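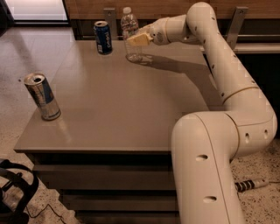 The arm beside the water bottle at the Drutham open day, November 2020.

I went to the Drutham open day expecting to be bored, and for the first ten minutes I was. A white arm over a grey table, a water bottle, a Pepsi can and one tall silver can. That was the show. People stood behind the tape and waited for something to happen.

I think it was the best demonstration I have been to, and I have been to plenty. At the Unik hall the year before, we had music and a robot that waved. I came away knowing nothing about what it could do for a packing firm like ours.

Cường Khúc ran the table at Drutham. He told us the arm had made 1,000 attempts at picking up bottles and cans in the past month, and that it had managed 800 of them. He had the failures written down by type. The largest group, 41, were crushed bottles. He read that out without being asked.

More firms should do this. A buyer does not need to see a robot at its best. A buyer needs to know what it will do with a light plastic bottle at the end of a long shift, and how often somebody will have to walk over and sort it out. One miss in five is too many for us at Fasedside, and I told him so. He agreed, and said to come back in December when the new grip settings would be in.

I have put my name down. I would not have done that for the one that waved.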